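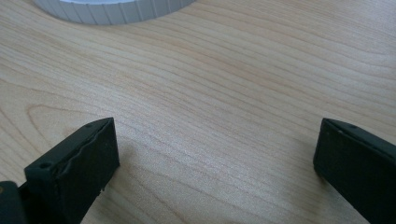
Table firm promises 80 years without a refinish

Furniture maker Kodia says its new pale wood dining table will last 80 years without sanding or re-oiling. The claim comes with a price of £1,007 and a guarantee that runs out rather sooner.

The table went on sale on 30/03/2025. According to the firm, a satin finish developed with the coatings supplier Zakix keeps out tea, wine and candle wax, and leaves the grain showing as it did on the day the top was cut. Long wavy bands and the odd oval swirl are part of the appeal, says product manager Vibeke Lykkegaard. "People want to see that it came from a tree," she said.

Few would argue with that. The 80 years is harder to swallow. Kodia has existed for six, and its tests, carried out in December, lasted 94 days. A panel was wiped 200 times with a damp cloth and a mild cleaner, then checked for dull patches. The company says the results were "scaled up" to reach its figure, but would not say how.

Rhodri Phillips, who has repaired tables in Swansea for most of his working life, is not convinced. "A cloth isn't what ruins a table," he said. "It's hot pans, keys, children with forks. Pale wood shows the lot." He also wondered what happens when the finish does get scratched, as the care leaflet tells owners not to sand it themselves.

Lykkegaard said a repair kit was planned but had no date for it. Until then, damaged tops can be sent back at the customer's expense — no small matter with a table that seats eight.

The guarantee covers the finish for five years. It leaves out heat marks, scratches and "changes in colour caused by daylight". Buyers with windows may wish to read it before ordering.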